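17 Apr 2019

Continued with the projector and the old speaker set in the demo room. The Erix box gives picture over HDMI at once, but the sound stays in the projector. The speakers accept only RCA, so I put the Trasard converter between them. First try: left channel good, right channel very weak. Stijn Declercq changed the cable for the 8 meter one from Van Leeuwen and the level became equal.

Then the lip delay. I measured 152 ms with the clap test, which is too much for speech. In the menu of the Erix I changed audio from Bitstream to PCM and measured again — much better, but I did not write the number. To repeat.

Test tone at 1,000 Hz is clean. At 900 Hz there is a small buzz from the center speaker. Drahomíra thinks it is the grille. I have not opened it yet.

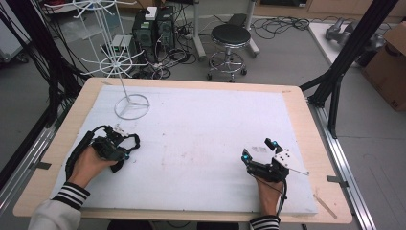
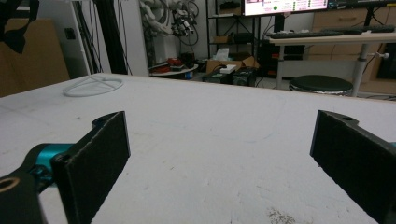 Table top, white, with scuffs.
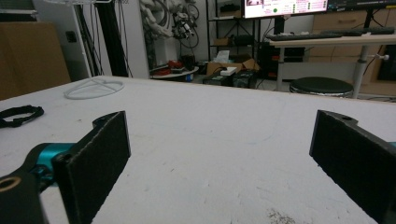
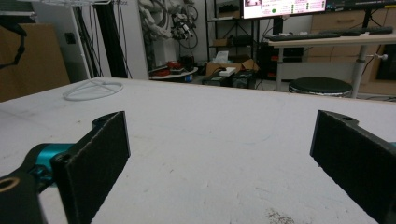 Question from Toon: can we set the volume with the projector remote when the sound goes through the converter?
The converter output has a fixed level, so use the knob on the amplifier.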